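Table clearing thread - post your tables, post your tricks

Ustley Home & Tidy Board > Living Spaces > Tables and Desks

hirska_home
May 19, 2023
Okay, I love this time of year and I want company! I'm clearing the big table down to bare wood and then only putting back what earns its spot. Ours is the glossy reddish-brown kind and it looks so good with nothing on it. The trouble is it collects paper like you wouldn't believe. Who's in? What do you do first?

cadex15
In! Mine's been buried since November. I always start with cloth stuff - towels, napkins, whatever got dropped there - because it takes up the most room and you get a huge patch of table back in 2 minutes. Such a good feeling.

plumtart
Opposite here. Paper first, always. If you move the big things you feel finished and then the little scraps sit there another week. Ask me how I know.

cadex15
But the little scraps are so much easier to see once the big stuff is gone!! I stand by towels first.

northporch
Paper first for me too. I keep a shoebox next to me and every card, receipt and note goes in it, no reading allowed. Then I set a timer for 15 minutes and sort the box on the couch. Tissues go straight in the trash obviously.

hirska_home
The no reading rule!! I'm stealing that. I lose half an hour every time I find an old card.

Does anyone polish after? I've been doing a damp cloth and then a dry one and it comes up like glass.

old_joseph_st
Please go easy on the polish. I had a shiny table I waxed every week and it went cloudy. Damp cloth, dry cloth, done. You have it right.

plumtart
I wax mine twice a year and it's gorgeous, so I don't think wax is the villain. Weekly is a lot though.

cadex15
Fine, you've all talked me into doing it tonight. Hat, laptop, green cartoon towel, and a whole sprinkling of little papers in the middle:
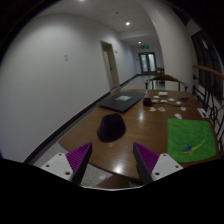 Re: Table clearing thread (page 2)

plumtart
Oh that's a lovely table! The shine on it! Papers first, I'm begging you. They're all in the middle, you could do it in one sweep.

northporch
I'm switching sides, get that towel off. It's so bright I can't look at anything else. Love the cartoon on it by the way.

old_joseph_st
The hat needs a hook. Put one up by the door and it'll never land on the table again.

cadex15
I have a hook. The hook has 200 bags on it.

hirska_home
Then the hook is next week's thread! Laptop can stay out if you ask me, mine lives on the table and I'm fine with it.

plumtart
Laptop goes on a shelf. Bare wood means bare wood, you said so yourself in the first post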